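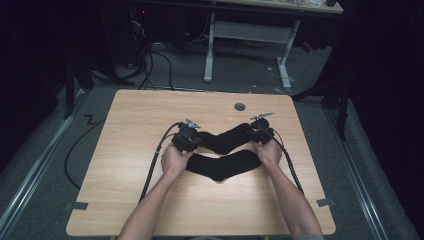
Wilmer Cáceres wrote in after my last column to say that carers don't need another survey, they need somebody to pick up the phone. Fair. He's been filling in forms for his mother's epilepsy clinic for years and has yet to see one come back as anything other than another form.

So, the phone. I've been going on about this since April and I'm going to go on about it some more.

The regional neurology plan came out and I read it on the bus, then again at home to be sure. Lots on research. Lots on data, registries, "pathways". Two pages on early diagnosis, good ones. On what happens to a person the week after the diagnosis – one paragraph. It mentions a leaflet.

I've got nothing against research. My father had Parkinson's and I'd have signed any petition you put in front of me. But a new drug ten years out does not tell you what to do on a Sunday night when he's frozen in the hallway and the clinic opens Monday at nine. A nurse on a line does that. Specialist nurse, knows the file, can say move the evening dose or can say no, call an ambulance now.

Clistcombe has had a line like that for a while. Two nurses, one phone number, 15 hours a week. Not much! And even so, people there talk about it the way you talk about a good neighbor. Last year it took 2563 calls. I asked to see what they were about and mostly it's dull stuff. Missed doses. Side effects. Whether you can fly. Can he have grapefruit. Dull stuff is what sends people to the emergency room when there is no one to ask.

The funding runs out and teh new plan doesn't pick it up. Why? Because there's no "outcome evidence". Well, who was going to collect it, the two nurses, in between calls?

Hernán Urrego, writing for the Betancur group, says phone lines hide the real shortage and let health boards off the hook for hiring neurologists. I take the point, I do. Cheap fixes have a way of becoming the whole service. But you train a neurologist over a decade and you can staff a phone by fall. Waiting for the first before you'll pay for the second makes no sense to me.

And please, not an app. There's an app in the plan, naturally. Somebody with a tremor, or a slow morning, or eyesight that's going, has to log in, find the code, type the code, before it times out. My father could not have done it. He could dial, big buttons, slow, swearing a bit.

Consultation closes at the end of the month. The form is long and question nine is the one on "ongoing support", thats where this goes. You're allowed to write outside the box, I checked. Put the phone line in. Put your own Sunday night in too, with the time it happened and how long you waited.

Wilmer, I know, it's another form. I'm sending mine tonight.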